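Lumbantobing Street Repair Shelf: winter changes

The shelf reopens on 4th January after the holiday break.
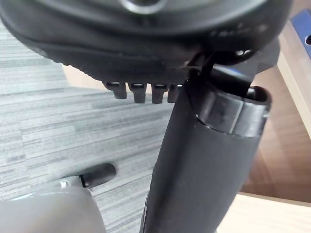

Drop-off stays at the side door of the Flundell building. The front door sticks in cold weather and the landlord has asked people to leave it shut until it has been planed. Ring the lower bell. The upper one goes to the dance studio.

We are changing how items are booked in. Last year people left things on the shelf with a note, and several notes fell off or got swapped. From now on every item gets a paper tag with a number, and you keep the other half. Please bring your half when you collect. If you lose it, we can still look you up by phone number, but it takes longer and the line gets held up.

What we take has not changed much. Lamps, fans, kettles, toasters, radios, sewing machines and small hand tools are fine. We do not take microwaves, anything with a gas fitting, or anything that has been under water. Vacuum cleaners are accepted again, but empty them first. Two came in during July with full bags and one of them split on the stairs.

If your item has loose parts, put them in a bag with your name on it and tape the bag to the item. Screws count as parts. So do the little feet and clips that people tend to throw in a kitchen drawer. A missing clip can take longer to replace than the repair itself takes, and some makers no longer sell them separately.

The suggested donation goes up to $20 for electrical items. Sewing and zipper repairs stay at $2. Parts are extra, and we will call before ordering anything that costs more than $30. If we can't reach you within a week, the item goes back on the shelf unrepaired and you can pick it up at no charge.

Nadine Hamdan is taking over the bookings from this month. She has moved the whole list out of the old notebook and into a spreadsheet, and in doing so found 69 items marked as ready that were never collected. The oldest is a bread maker. She will be calling the owners through the month. If you think one of them might be yours, you can save her a call by stopping in. Anything still here at the end of the winter will be given to the thrift store on Mindow Avenue or taken apart for spares.

We are short of the following: lamp cord in brown or white, two-prong plugs, fuses, sewing machine needles, and small jars with lids that fit. Clean jars only, please. We have enough extension cords and more than enough phone chargers.

The beginners' evening on rewiring a lamp will run again if there is interest. Bring your own lamp. Leave your name with Nadine at the desk, or write it on the sheet by the side door, and include a phone number this time.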